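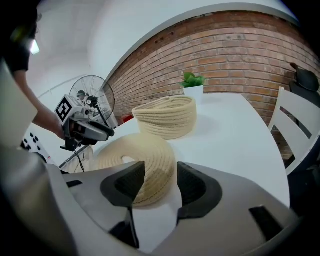 Ticket 213 — Teltitport recorder: gripper width drifts against video on the left unit
Component: sync / width estimation
Reported by: Nkechi Odukoya
Status: closed, fix merged to the Pomside branch
Last updated: 30th March
Shares 2 | Comments 3

Symptom

Left unit, basket task. On replay the width signal reaches its closed value before the fingers meet the rope rim in the video. The gap is small at the start of a recording and grows. Policies trained on these recordings close early and push the basket along the table.

Setup

Both units record at 60 frames per second. Pose comes from the onboard camera through the Bassey tracker. Width comes from the encoder over serial and is joined to the video by the Grundlow exporter. Firmware is the same on both sides.

Log

1. Replayed the worst recording with the width plotted under the video. Offset at the first grasp is 3 frames. By the last grasp it is far larger, so a fixed latency correction will not do.

2. Suspected the tracker. The fisheye view bends the table edge and the brick wall badly, and a poor lens model would upset pose near the border. Re-ran calibration against the dot board. Reprojection error unchanged, and the width signal does not pass through the lens model anyway. Should have checked that first.

3. Swapped the serial leads between left and right. Fault stayed on the left.

4. Swapped the config files. Fault moved to the right. Hardware ruled out.

5. Compared the two configs line by line. The left one had clock_source set to "device" and the right one "host". With "device", the exporter takes encoder timestamps as they come and never fits them to host time. The two clocks run at slightly different rates, hence the growth.

6. Set "host" on both and recorded again. Offset is constant from first grasp to last and the existing latency correction removes it.

Cause

The template for new left units was copied in June from a bench test and kept the bench setting. The exporter accepts mixed clock sources without a warning.

Fix

Template corrected. The exporter now refuses to run if the units in a session disagree on clock_source. Old recordings can be repaired with the resync script — it fits a line through the open and close events and rewrites the width timestamps. Recordings with only one grasp cannot be fitted and should be dropped from training.

Not fixed here: the marker detector on the second unit still loses the square tag at steep angles. Separate ticket.

Comments

pkl: Does resync touch pose as well?

N. Odukoya: No, width only. Pose is stamped from the video frames and was never wrong.

rowan_t: Ran it on the Pomside set. Two files failed with "insufficient events", the rest line up. Please put the --dry-run flag in the help text, I found it by reading the source.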